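How Do You Teach a Robot to Pick Things Up?

Think about how you learned to tie your shoes. Someone probably showed you. Maybe they held your hands and moved them the right way. Many robots learn like that too. A person does the job first, and the robot learns from a recording of it.

Teaching by remote control

One way to teach a robot is to drive it. The teacher sits nearby and moves a set of controls. When the teacher's hand closes, the robot's hand closes. A computer saves every move, along with video from the robot's cameras.

At a workshop in Ventura, Leopoldo Ponce teaches a robot arm named Zonia this way. Zonia's job is to put socks in a drawer. It sounds easy, but driving a robot is slow. The teacher can't feel the sock, so it is hard to know how tightly the robot is holding it. Leopoldo needed 6 tries to get his first sock in.

Teaching by hand

Another way is to leave the robot out of it for a while. The teacher holds a gripper, a tool with two fingers that open and close like the ones on a robot. A camera on the tool records what the fingers are doing. Later, a robot with the same kind of fingers can learn from the video.

This way is faster. You can also take the tool almost anywhere, like a kitchen or a bedroom. Robots need to see lots of different places, or they may only be able to work in one room.

Soft things are tricky. A wooden block keeps its shape when you pinch it. A cloth bag bends and bunches up, and it may look different each time you pick it up. 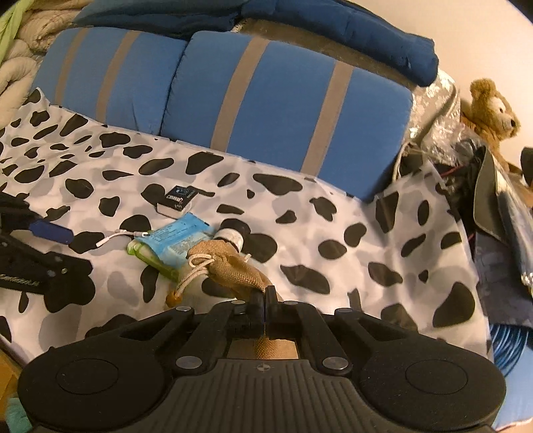

The gripper's two black fingers pinch a small burlap pouch. Find the orange bead on the end of its cord!

How many times?

One showing is not enough. For one task, Leopoldo and his team might record 1000 showings. Their biggest set so far has 2212. They move the objects between showings and start from different spots -- left side, right side, near, far.

Then the computer looks for patterns. Where do the fingers go first? When do they close? After that comes practice on the real robot. If it keeps missing, the team goes back and records more.

Words to know

Gripper: the part of a robot that grabs things.
Demonstration: showing how a job is done.
Teleoperation: driving a robot by remote control.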